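Overton workshop adds peg board stations for assembly practice

The Overton training workshop has put in new peg board stations for people learning basic assembly work, and the first group started using them in December.

Each station has a flat white board set on a table, with blue parts to be fitted into place. The parts come in different sizes, and learners have to match each one to the right spot before moving on. The boards were made by Pusomeo, a small supplier that also provides the workshop with storage trays and bench mats.

"We wanted something people could pick up in a few minutes and still find hard after an hour," said Shengli Shi, who runs the workshop's assembly course. "The small pegs are the ones that slow everybody down."
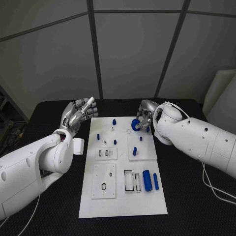

A peg board with blue parts on a black table.

The workshop paid for the stations with part of a grant from Ikis, which has its main packing plant nearby and hires from the course. The rest of the money will go toward better lighting over the benches and a second set of spare pegs.

Learners work on the boards for 80 minutes at a time, with a break halfway through. They begin with the larger parts and go on to the small ones in the second half. Scores are kept on a sheet by the door, but Shi said they are for the learners' own use and do not count toward the final grade.

The course has room for 200 people a year. Evening sessions begin at 5 p.m. and run until 8 p.m. Anyone who wants to sign up can do so at the front desk of the Song Building, where the workshop has the ground floor. Places for the next course are still open.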